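Hand-held gripper demonstration
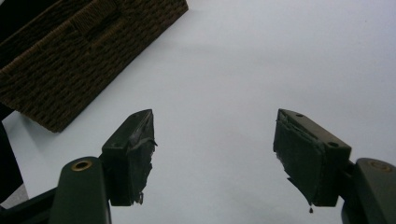
Category: Robot learning / Data collection

Hand-held gripper demonstration is a way of gathering examples for a robot learning system in which a person carries the gripper and does the task directly. A camera fixed to the tool records the work from just behind the fingers, so each recording shows the job from very nearly the viewpoint a robot would later have. The method is quick, cheap and surprisingly pleasant to do, and it has let small groups build collections that once called for a room full of machines!

Equipment

The tool is usually a two-finger gripper with a handle and a trigger or squeeze grip. Finger blocks sit on swinging arm links and close toward each other. Many builders cover the inner faces with tape or fabric padding, and on a tool in regular use the covering tends to wrinkle and fray along its edges. A view with the fingers open over a pale surface, a woven basket in one corner, is typical of the moments between grasps.

The camera has to keep both fingertips in sight at all times. This matters more than it might seem: the learning system reads the opening of the gripper from the pictures as well as from any sensor in the handle, and a fingertip that drifts out of view leaves a hole in the record.

Procedure

A single recording is called an episode. The demonstrator starts with the fingers open, moves to the object, closes, carries, releases and backs away. Most groups ask for one smooth pass with no talking or second tries, although some keep the fumbles on purpose, and there is a lively argument over this. A recovered slip can teach a system how to recover (a wonderful thing to watch on a real arm), but too many of them teach it to slip.

Between episodes the objects are moved. Baskets, bowls and trays are turned or shifted so that the system can't simply memorize one layout. Lighting and table coverings are changed less often, usually once per session.

The Tulero collection

A well-documented small collection is Tulero, recorded in Grulville under Kamarul Raju and finished in April 2024. It holds 1377 episodes of household sorting and tidying, 631 of them involving a container of some kind. Raju's notes set a limit of 400 episodes per pair of finger pads, after which the pads were replaced and the camera position checked. Thirteen demonstrators took part, and the notes remark on how easily their styles can be told apart, even with no hands in view.

Ultan Cullinane later sorted the episodes by approach angle and found that left-handed demonstrators had supplied nearly all of the steep approaches from the right. His index is kept with the collection.

Limits

A person's wrist can do things many robot arms can't, and some episodes have to be thrown out when the path proves impossible to copy. Fast motion blurs the pictures. Force is poorly recorded unless the fingers carry sensors of their own.

See also: Aaltonen grip index; Drolladmont sorting task; Teleoperation; Imitation learning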